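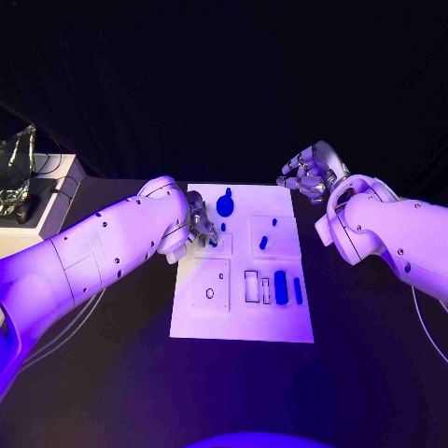

The white base on a black table, with the blue pieces on top.

Setting up the Protcombe peg set

I set mine up on a dark table, and I'd suggest you do too — the small blue pegs are a pain to find on anything pale or patterned.

1. Lay the white base flat, with a long side running away from you. Leave elbow room left and right.

2. Put the big round blue piece near the far edge, peg side up. It's the easiest one to spot, so I use it to tell which way the base is facing.

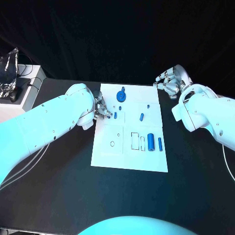 Nia Ifans
Set-up guides, Protcombe

3. Now the little pegs! Take them one at a time and pinch them low down, close to the base. If two are lying side by side, slide one away first.

4. Keep your other hand up and clear of the base until you need it. My sleeve has cleared a whole layout more than once.

Note: A peg that leans isn't seated. Lift it straight out and try again.

Caution: Small parts. Keep them away from children under 5, and don't push a tight peg with a tool (I've bent one that way, and a spare pack is part no. 294).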